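Pendurar chaves, de novo e de novo: a tarde em que fui ensinar um robô

Fui a Hernden achando que ia ver um robô trabalhar e acabei vendo gente trabalhar muito mais do que ele. O pessoal da Tenon está ensinando dois braços a mexer com chaves em ganchos de metal, tudo por controle remoto: uma pessoa conduz os movimentos, a máquina grava, e depois tenta repetir sozinha.
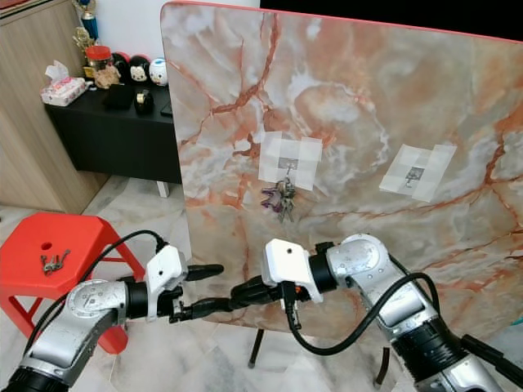 Serpil Başaran comentou comigo que a parte difícil é largar o molho na hora certa, porque quem conduz os braços não sente o peso das chaves e precisa confiar só no olho. Ela contou que passou a primeira semana soltando tudo cedo demais, e que ainda hoje prende a respiração quando a argola chega perto do gancho!

Fiquei com vontade de tentar, claro, e me deixaram (corajosos). Peguei os comandos, fui devagarinho, e em 3 tentativas só acertei uma — e acertei torto. O Obaidul Gazi, com uma paciência de santo, me explicou que até a minha demonstração desajeitada pode servir, desde que termine com as chaves no lugar. As outras duas foram para o lixo sem cerimônia.

A conta da equipe está em quase 600 demonstrações gravadas desde fevereiro, feitas em turnos curtos, porque depois de um tempo a mão cansa e os movimentos ficam preguiçosos. Eles preferem parar e tomar um café a gravar coisa ruim, e eu aprovei muito essa política — o café é ótimo.

Perguntei quando o robô vai fazer isso tudo sem ninguém nos comandos. Ninguém quis me dar data. Por enquanto o plano é juntar mais gravações, variar a posição dos ganchos e levar o mesmo exercício para a sala de Grerevthorpe, onde a Anjana Matubbar vai treinar 2 operadores novos. Já pedi para ir também, e prometi treinar a mão antes.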